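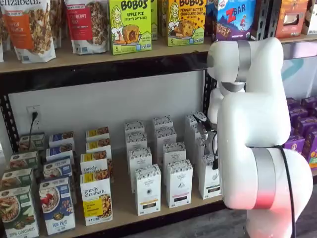 Toshiko Onishi, Cunbridge workshop, 22 April 2023

Shelf notes, mostly for Rutilio, who wasn't here for the argument. Top board is now breakfast and snacks: granola bags to the left (pumpkin cinnamon, then cranberry), Bobo's after them, Z Bar further along. I wanted apple pie next to peanut butter chocolate chip so the green and yellow would stop shouting at each other from opposite ends. Now they shout at close range.

White boxes stay on the lower shelf. The bags slump if you so much as look at them, so windows to the front and no leaning on the uprights, please. Board depth still bothers me; Laaksonen quoted 60 for a deeper one and I laughed down the phone.

To do: price strips. Also find out who is eating the stock.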